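Search this forum
Search... Go Advanced

Anyone going to watch the Zirnden barrel crossing in August?
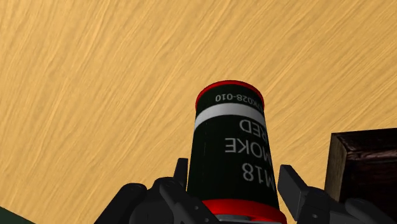
ropeburn_rita wrote:
Right so the Zirnden crossing is back on. For anyone who missed it, a bloke is going to walk on top of a rolling oil barrel along the dam wall at Zirnden, end to end, 1,414 metres, no harness, no stopping. If he steps off even once it doesn't count. The organisers want smoke let off at both ends so the folk up on the hill can tell when he starts, and I reckon it needs to be something like the dark green canister with the red rim and the white band, tall thing, not those little party ones you get for weddings. Is it worth the trip or will it be called off for wind again? Last time I stood in a car park for 3 hours and ate a bad pasty.

millpond wrote:
Went to the Sturville one. Was good for ten minutes then he went out of sight round the bend and we all just stood there. Take binoculars. Take a chair as well, the bank is steep and its all thistles.

Deckchair_Dave wrote:
Not a record anyway so who cares. Fang did further on a barrel years ago.

ropeburn_rita wrote:
Fang did it on grass. With a rope on. Come on.

Deckchair_Dave wrote:
Rope was slack the whole way, there's a video. And grass is harder than concrete, it grips on one side and not the other so you veer. Ask anybody who has tried it.

ropeburn_rita wrote:
Have you tried it?

Deckchair_Dave wrote:
Yes. On a beer keg. Broke my wrist.

sidewind wrote:
lol

sidewind wrote:
Serious answer for Rita. Wind on that wall comes up from the valley side mid morning and doesn't drop till tea time. If they've got any sense they'll go at 6am. If the flyer says noon don't bother, it'll be called off. Flyer for the last one said noon.

tansy_b wrote:
Flyer in our chip shop says 11am. So.

sidewind wrote:
Well there you go.

tansy_b wrote:
My real problem with this is the no harness bit. Drop on the dry side is horrible. I've walked along there with the dog and felt sick, and I had a railing. Don't see why we clap for it. He could wear a line and it would still be a barrel, still be the same legs doing the same work.

millpond wrote:
Agree with Tansy tbh. I'd still go if he was clipped on. Would enjoy it more, wouldn't be watching through my fingers.

Deckchair_Dave wrote:
Then it's a circus act. The point is there's no line. Grown man, his choice.

tansy_b wrote:
His choice, and then somebody else has to go down and fetch him. There's a path at the bottom, people push prams along it.

ropeburn_rita wrote:
They're shutting the path I think? Thats what it said on the board at the visitor centre. Shut from the night before.

tansy_b wrote:
Ok that's something. Still not clapping.

gravelking wrote:
Different question. Is the wall level? Done a bit of barrel (400 metres, my best, on a flat runway, falling off plenty) and any slope at all and the thing runs away from you. You end up sprinting backwards and it's over. Anyone know the camber?

sidewind wrote:
Level end to end but it's crowned in the middle for the rain. You'd want to sit dead on the crown. Also there are joints every so often, metal strips across. Small, but you'd feel them on a barrel.

gravelking wrote:
Joints are fine if you hit them square. Hit one at an angle and it'll swing you round. Blimey. Braver than me.

Deckchair_Dave wrote:
Wuria wall has no joints. Should of done it there.

gravelking wrote:
Wuria has a lorry road on it Dave

Deckchair_Dave wrote:
Shut the road then.

millpond wrote:
Parking, Rita, as you asked about the trip. Don't use the dam car park, you won't get out till dark. Leave the car by the garden centre and walk up the back lane, it's 2 miles. Bit muddy by the stile. Toilets only at the visitor centre, queue is shocking.

ropeburn_rita wrote:
Cheers. Think I'll go. Will ring the organisers re the 11am start first and see if theyve got an early slot planned. Anyone want a lift from Sturville, got room for two if you don't mind dog hair.

sidewind wrote:
I'll have a seat. Bringing my wind meter.

Deckchair_Dave wrote:
Go on then. I'll have the other one.

ropeburn_rita wrote:
Dave you said who cares

Deckchair_Dave wrote:
I'll bring pasties. What time you setting off?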